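Fluner Clamp Desk Lamp Review

Posted August 2021

I bought the Fluner clamp lamp to replace a desk lamp with a heavy round base that took up the corner of my desk where I keep my notebook. I do small repair jobs and a lot of paperwork at the same desk, and I wanted something that could swing out of the way. I have used it most days for 13 weeks.

What you get

The box holds the arm, the lamp head, the clamp, a power adapter and a folded sheet of instructions. The arm comes in two sections that join with a bolt, and the hex key is included. Putting it together took me less time than finding a free outlet. The sheet has drawings only, and the one for the clamp is printed so small that I had to guess which way the pad goes. It goes with the soft side against the desk.

The clamp

My desk top is fairly thick and has a lip along the back. The clamp fit with a little room left over. A lamp I tried before this one, from Simside, would not open wide enough and went back to the store. The Fluner screw turns easily and has a wide handle. I have had to tighten it twice. There is no mark on the desk from the pads, which I checked by taking it off before I wrote this.

One complaint is that the post just drops into a hole in the clamp. If you pull the arm toward you with any force, it can lift out. A set screw would fix that.

The arm

The joints are stiff at first and loosen up after a week or two. Mine stays where I put it, except at full reach, where the head sinks slowly over an hour or so. There is a knob at the elbow for this. Tightening it helps, but then you need two hands to move the lamp. I leave it in the middle and don't stretch the arm all the way out.

The light

There are three color settings and a dimmer. The warm setting is too yellow for close work but pleasant in the evening. I use the middle one for nearly everything. The coolest is rated at 3,000 hours less life than the other two, according to the sheet, with no reason given – I can't test that and mostly ignore it.

At full brightness the light is even across the desk, with no hot spot in the center. The head is wide, so shadows from my hands are soft. Glare is low as long as the head is below eye level.

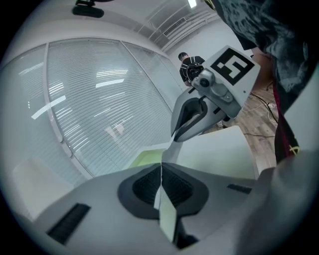 The dimmer is a touch strip on the head. It works, but it is easy to brush by accident when you move the lamp. I would take a plain knob any day. It does remember the last setting when you turn it off at the switch, though it forgets if you pull the plug.

Cord and adapter

The cord is long enough to run down the back of the desk and along the wall. The clips that hold it to the arm are thin, and one snapped in the first week. I used a twist tie. The adapter is large and covers the outlet next to it on my power strip.

Should you buy it?

For a desk with a solid edge, yes. The light is good and the clamp holds. If you need the arm at full reach all day, look for something with springs. I would still like a better cord clip.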